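Stop Ranking Grippers by Grip Force

Most gripper comparisons I read are built around one table. The columns are maximum opening, maximum force, repeatability, mass, and price. The rows are sorted by force, and the reader is left to conclude that the unit at the top is the better tool. I have written tables like this myself. I now think they are close to useless for anyone whose work involves cloth, and that the field should drop force as a headline number for hand-held and arm-mounted parallel grippers sold for household tasks.

My interest is narrow. At Dindbridge we evaluate two-finger grippers for a folding and sorting project called Mokgethi. The same jaw geometry is used in two places: on a hand-held tool that a person carries through a demonstration, and on the wrist of an arm that later has to repeat the motion. Anything that differs between the two becomes an error somebody has to find later. The objects are shirts, towels, bedding, and pajamas. None of them are heavy. A wet bath towel is the worst case we test, and every gripper on our bench can lift one without getting near its rated force.

Force does matter for a cast part or a full bottle. It sets how hard you can accelerate before the part slips. Cloth is different in that it fails at the edges of the grip. The pad closes on two layers when three were needed, or on one layer when the bottom one was needed, or it catches the sheet underneath along with the garment. More force makes the last of these worse. A strong grip on the wrong stack of fabric is still the wrong stack, and it now takes the bed sheet with it.

In March we ran 1000 closures across 2 gripper designs on flat and bunched garments. One was the Nenari, a rail-mounted design with pads that stay nearly parallel through the stroke. The other was the Stenora, which has a curved finger path and nearly twice the rated force. I expected the Stenora to win on waistbands and lose on single hems. It lost on both. The cause was plain once we looked at the closing motion from the side. Its fingertips dip as they close. On a hard table the dip is absorbed by lifting the wrist, and the operator learns to do this without thinking. On a mattress the surface gives way, the tips sink, and the pads pick up whatever is below the target.

A mattress is a poor test surface by laboratory standards. It is soft, it slopes toward wherever the operator is leaning, and the fitted sheet moves. It is also where a large share of folding takes place in a real home. A vendor who tests only on a granite plate or a foam mat with known stiffness is testing a different product from the one I have to deploy.

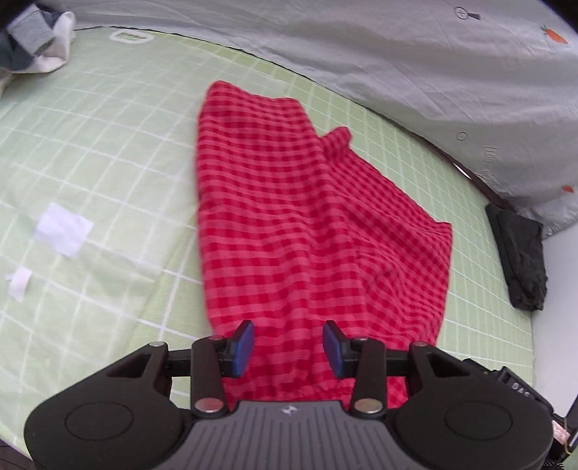 The property I would put first in any comparison is pad height above the support surface through the full stroke. It can be measured with a dial indicator in an afternoon. Plot it against jaw opening, and state where the zero is. Two grippers with the same opening and the same force can have very different curves, and the curve predicts cloth pickup far better than either of the other numbers.

Second is pad compliance and surface. Vendors often treat the pad as a consumable and describe it in half a line. On fabric the pad is most of the gripper. A stiff, smooth pad needs force to make up for low friction. A softer pad with a fine texture holds a hem at a low setting and lets go cleanly when it opens. I would ask for pad hardness, texture depth, and the number of closures before friction drops by 20 percent. I have never seen the third figure on a data sheet.

Third is what the gripper hides. When the camera rides on the tool, the fingers, rail, and linkage are always in view, and they cover the part of the cloth that matters most at the moment of closing. A wide crossbar placed between the lens and the pads can block the contact point for the last part of the approach. The operator does not notice, having two eyes and a good guess. A policy trained on the footage has only the footage. I would like every vendor of a camera-equipped gripper to publish one still at full opening and one at full closure, taken through the lens they ship, with the blocked area given as a share of the image.

Vitalii Symonenko, who designs linkages and has argued with me about this for a long time, makes the best case for the other side. His position is that force is the only property that cannot be fixed downstream. Pads can be swapped, cameras can be moved, and a bad closing path can be corrected in the controller by raising the wrist as the jaws come together. An undersized actuator stays undersized. Buy force, he says, and limit it in software.

I accept the first half of that. On an arm, a coupled wrist motion does correct for fingertip dip, and we run one on the Stenora now with fair results. The argument breaks down on the hand-held tool. There is no wrist controller there, only a person, and people correct inconsistently. One operator lifts early, another lifts late, a third presses down and lets the mattress take it. All of that variation is recorded as if it were intended. The arm then learns an average of three habits, each of which worked for the person who had it.

Extra force also costs something before it is ever used. The larger actuator adds mass at the end of the forearm. After an hour of bedding, operators on the heavier tool approach the cloth at a lower angle and close sooner. We see it in the pose data, and it reduces the share of sessions worth keeping. Limiting the current in software does nothing for the weight.

There is a fair objection that my own numbers come from two designs, one set of garments, and a small group of operators who know which tool I prefer. I would not use them to claim that parallel motion beats curved motion in general. A curved path with the dip designed out might beat both. The claim I am willing to defend is about reporting. The measurements that separated these tools on cloth were missing from both data sheets, and the number printed largest on each had no bearing on the result.

For now our internal template lists the height curve first, pads second, and view blockage third. Force is on the second page, next to the connector type. Vendors who send us units for evaluation get the blank template with the purchase terms, and we fill in whatever they leave empty before the first garment goes on the bed.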